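Dirnetti opens its repair bench numbers: can a robot take a desktop apart yet?

PRIKVILLE, February – Hi, I'm Jayanthi Poduval and I run the bench program at Dirnetti. People keep asking me if machines can do shop chores yet, so we're putting our winter results out for anyone to read, the embarrassing bits included.

The chore we picked is a dull one. Refurbishers like our partner Papadakis get old office desktops by the pallet, and somebody has to open every one and pull the drive before anything else can happen. It's hard on the hands and it's boring, and I speak as a person who did it for years!
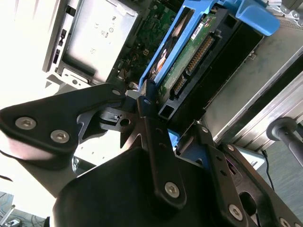 We scored 120 attempts at our Turumholm shop. A drive counted only if it came out of the case and landed in the tray with no help from a person. The arm managed 97. I was thrilled with that, and then my own bench crew reminded me that they'd be in trouble for missing 23 drives (fair enough). Most of the misses were at the latch. A plastic tab that your thumb finds without thinking takes the arm a lot of fiddling, and if it comes in a little crooked it just pushes the whole carrier sideways.

Then there's speed. Our average was 236 seconds a drive. A good tech needs 31. So no, I'm not telling anyone to clear out their benches this spring.

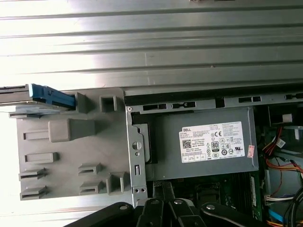

Cables are the other headache. They sag, they spring back, they sit a bit differently in every machine that comes through the door, and unplugging one without yanking its neighbor is still a person's job at our place. Same goes for memory and power supplies – we've tried both, and we're not ready to publish a score for either.

And the house? I get asked about laundry and dishes at every family dinner. My feeling is that a desktop case is the easy version, with stiff parts in mostly known spots, and we're still slow at it. I'd love to be wrong, because I really hate folding sheets.

The full results, with notes on every failed attempt, are free on request from the Dirnetti front desk in Prikville. Shops that want to send us their worst cases to try can ask there too.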